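Kitchen Table | Letters & Life

The summer I tried to learn Portuguese

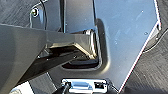
Grey tip, silver-grey plate, one rectangular opening.

Well, August has been and gone in a blur, and I promised back in the spring that I'd tell you how the Portuguese was going, so I'd better get on with it. Short version: I can order lunch, I can apologise for almost anything, and I still can't understand a word anyone says to me on the telephone.

For those of you who are new (hello, and welcome, there seem to be rather a lot of you this month!), I started learning last winter after my cousin moved out to a little town called Aguiar and married into a very large and very talkative family. I'd been out there twice and spent both visits smiling at the end of a long table like somebody's great-aunt, nodding whenever there was a pause. I came home and thought, right, that's enough of that. I'm sixty-one, my memory isn't what it was and I did French at school so badly that they let me drop it for needlework. But off I went.

I began with one of those apps, as everybody does. I got up to a streak of 93 days and was insufferable about it. I did it on the bus, I did it in the dentist's waiting room, I did it one night at ten to midnight sitting on the edge of the bath because I'd nearly forgotten and couldn't bear to lose my little flame. And I did learn a lot of words that way. According to the app I'd met 1,452 of them by the time I stopped. Met is the right word, I think. We'd been introduced. Whether I'd recognise them in the street is another matter.

What did for me was the speaking. You can tap away at pictures of apples all you like, but then somebody's uncle asks if you slept well and your mind goes as white as a sheet. So in the spring I signed up for the evening class in Riltdale, upstairs over the old bank, half past six till eight with a break for tea.

I can't tell you how nervous I was. I sat in the car for ages going over "good evening, my name is" as if there'd be a test on the stairs. Our teacher is Aurora Paiva and she is wonderful, and also quite frightening. She doesn't speak a word of English to us from the moment she takes her coat off. The first week I understood "book", "page" and "no". By the fourth week I'd worked out that she'd been telling us every time where the toilets were.

There's a good mixture of us. Usman Khattak already has Urdu, Punjabi, English and a fair bit of German, and picks up a new verb the way I pick up a biscuit. Hryhorii Hutsuliak is learning it as his fourth language and writes everything down in the smallest handwriting I've ever seen, then reads it back perfectly. I sit between the two of them, which does nothing for my confidence but is very handy for copying. We've got into the habit of staying on for a bit afterwards, and I've had some lovely conversations on those stairs in three sorts of broken Portuguese.

Now, the sounds. Oh, the sounds! I'd been told Spanish speakers find it easy and everyone else just has to get on with it. The bit that goes up your nose is what troubles me most. The word for bread and the word for stick are very close, and I've asked for a loaf of stick in Aguiar more than once. The lady in the bakery never so much as blinked. My cousin's father-in-law, Horácio Calado, made me say it over and over at the dinner table, holding up the bread each time, with the children joining in, until I'd got it more or less right and the soup had gone cold.

I went out for two weeks in August, which I'd been treating as a kind of exam. The first three days were dreadful. Everyone spoke at such a lick, and they swallow half the vowels, so that words I knew perfectly well on paper went straight past me. I rang home and said I'd wasted the best part of a year. Then one morning I was standing on the step with my coffee and two women were having a grumble across the road about the bins, and I understood it. All of it! The bins hadn't been emptied and the man had been rude about it. I was so pleased I nearly went over and joined in.

After that it got a bit easier each day. I found I did best with small children and very old people, who both talk slowly and don't mind saying things twice. Simão Barros from next door is 81 and gave me an hour most afternoons under his fig tree. He likes to talk about football, which I know nothing about in any language, so I now have a huge stock of words for things like offside and hardly any for use at the chemist. He corrected me every single time I got a verb wrong. I got cross about it on the second day and had come to rely on it by the fifth.

A few things that have helped me, in case any of you are thinking of having a go yourselves:

Talk to yourself. I narrate the washing up. I am opening the tap, I am looking for the sponge, where is the sponge. My husband has stopped asking.

Get a notebook that fits in your pocket and put whole sentences in it. I wrote out lists of single words for months and never once needed "wheelbarrow".

Children's radio is better than the news. The news made me want to lie down.

Learn "could you say that again, a bit more slowly, please" before you learn anything else, and learn it so well that it comes out by itself. The trouble is I now say it so nicely that people think I'm fluent and say it again just as fast.

And do go to a class if there's one near you. I know they cost money and the chairs are always hard, but I'd have given up by Easter on my own. Having to look Aurora in the eye with my homework not done has been worth every penny.

So that's where I've got to. I've let the app go, flame and all, and only felt bad about it for a day or two. We start again upstairs next month with the past tense, or one of the past tenses, as there are apparently several and they all matter. I've already bought a new notebook with a green cover and written my name in it. Usman has been reading ahead, the rascal.

I had some lovely letters after the last one about learning to swim as a grown-up, and I'm still working my way through them, so please be patient if you haven't heard back. If you're learning a language later in life I'd love to know which one and how you're getting on, and most of all what you do about the telephone. My cousin's mother-in-law rings me now, you see, as a treat, to let me practise. She rang last night. I think she's coming to stay in the autumn, or possibly she's had the hall painted. I said "how lovely" and I've made up the spare bed.

Comments (14) | Shares (27)

Kitchen Table letters | Write to us | Change your email settings | Back to top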